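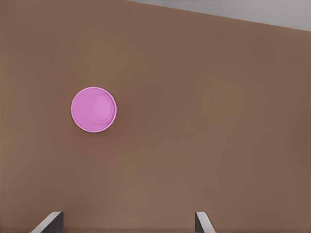

Matte brown surface, plain finish

Zulen Grievance Intake Kit

The Zulen kit is a paper and tablet system for unions and worker centers that take labor complaints at the plant gate or the hall. It covers the steps from first interview to signed statement, and it works with no internet connection until you are ready to send files.

Each kit comes with 157 numbered intake forms in English and Spanish, a locking document case, and a tablet loaded with the Asaso case log. Forms have separate sections for pay, hours, firings and interference with a union vote.

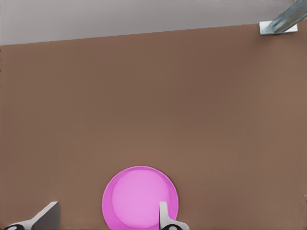 The log flags any case that has gone 75 days without a reply from the employer. You can change that number under Settings — many locals use the deadline in their own contract. Names can be hidden from printed copies one field at a time.

Battery life is 90 minutes with the portable printer running. A spare battery is sold separately.

Training is by phone with Rocío Carrasco or Unai Herrero, in two sessions. Sunday calls are available for crews on rotating shifts.

Warranty: 2 years on the tablet and case. Forms can be reordered in any quantity. Orders placed before the end of June ship with the current edition.
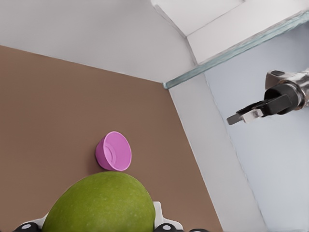
Green fruit held between white finger pads, brown tabletop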